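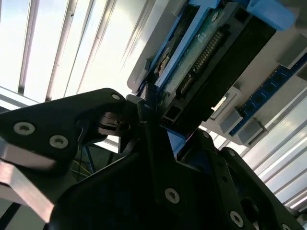 Gripper holding one of our modules, pin header side showing

Gripper budget for a small shop, what am I forgetting?
posted by Jerkwood

Hi all! I do electronics assembly in a small shop and I'm trying to put together next year's equipment request (it's due in December, so I have a little time). We want a second two-finger gripper for handling modules like the one in my photo. Plastic frame, green board, double row of little gold pins. The quote I have is $3,953 for the gripper by itself, and then $543 for a set of spare fingers, which seemed like a lot for two pieces of metal and some screws. Do I need the spares right away? And what else should go on the list before I hand it in? I've never bought one of these from scratch.

Bremasby
Get the spares. We skipped them on our first order and then sat for 11 working days with a bent fingertip and a very grumpy boss. Also ask if the price has the cable and the mounting plate in it, mine had neither! I'd put in around 20 percent extra for that kind of stuff. And look at your wiring while you're at it, I can see blue and yellow wires back between the fingers in your picture. I'd want a price on a replacement harness too.

Chisholm
depends on the arm

Fedemthorpe
Agree on the spares, but ask for a drawing of the fingers first. Our local machine shop made ours for less than the catalog price (plain ones, no fancy pads). I'd also budget for a few scrap modules to practice on, you don't want to be setting grip force on good boards. What arm is this going on, and does it need its own controller?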